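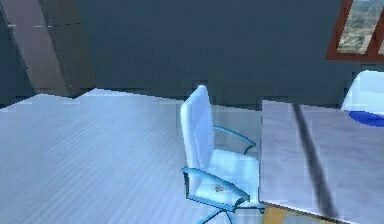

1/7 The Gredau project has released version 31 of Drovia, its navigation planner for indoor mobile robots. This thread sets out the main changes. Posts are numbered and may be quoted individually.

2/7 Drovia now keeps the map and the route planner in separate processes. A slow map update no longer holds up the planner, which carries on with the last complete map and marks its route as provisional until a newer one arrives. 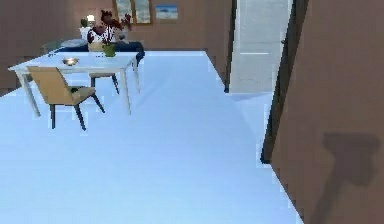 3/7 Clearance is now set by class of object. Chair and table legs have their own margin, as do walls. Users who wish to keep the former single value should set it in the site file before upgrading. The old command-line option has been withdrawn.

4/7 Doorways are treated as regions with an approach direction. The planner lines the base up before entering and does not turn until it has left the region. An open door leaf is held in the map as a movable obstacle and is checked again on each visit.

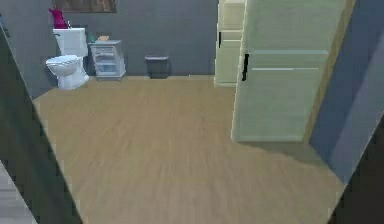 Nizar Srour asks whether a door found closed will stop the whole run. It will not. The planner marks the room as unreachable, moves to the next goal and returns once before the run ends. The number of returns can be changed in the site file.

5/7 The regression set holds 739 simulated episodes. Version 31 failed to reach the goal in 46 of them. Full logs, including those of the failed episodes, are in the Tarawneh archive under the release number.

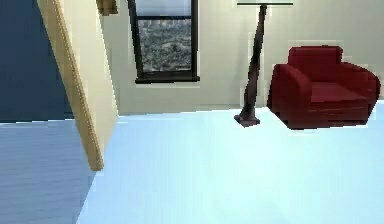 6/7 Known issues
Routes that cross from one floor surface to another may show a short pause at the boundary. The cause lies in the cost layer and a correction is under review. Log replay in Fekeo still needs the older message format, and a converter is supplied with the release.

7/7 Support for version 30 ends in December. Reports should include the site file, the random seed and the planner log. Questions on moving existing sites to the new format may be addressed to Maya Srour through the project's issue tracker.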